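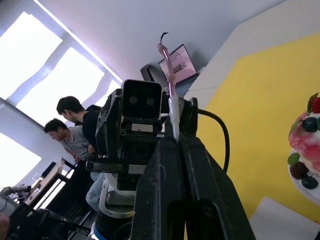
Re: [gripper-list] which fingers for the cake bench?

> We're about to order for the Grulorberg bench and can't decide between
> the Prindholm fingers and the Furner ones. Job is light stuff,
> decorated food props mostly. Does anyone have both on arms right now?
> Also curious if a wrist camera is worth the cable mess.

Both, yes. Quick answer, have to be back at the bench by noon. Two arms over one yellow board, prop cake in the middle. We've run the same handling job on each side, 20 tries per finger set, 3 sets so far. Notes as they stand:

1. Pointed finger, left arm. Good for getting in close against the side of the cake. Bad if your approach is even slightly off – it pokes before it grips. Go slow on the last bit.
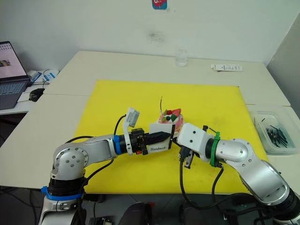
2. Jaws, right arm. More forgiving. Housing is bulky tho, and with both arms in close the white block on the left gripper partly hides the cake from the head camera. That's where the wrist view pays for itself. Zip tie the cables at the wrist or they drag on the board.

3. Big textured fingers. My favorite for thin flat things, a cream board held upright between them for instance. Didn't try them on the cake yet. 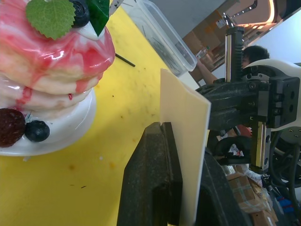

Controller is still the Yousafzai one, log capped at 2000 lines, so I only have the last 696 from the jaw runs. Will send teh rest in November when we redo it with the cap off. If you have to order today get the jaws, and check the bolt pattern first – ours needed an adapter plate and nearly 3 weeks went on that.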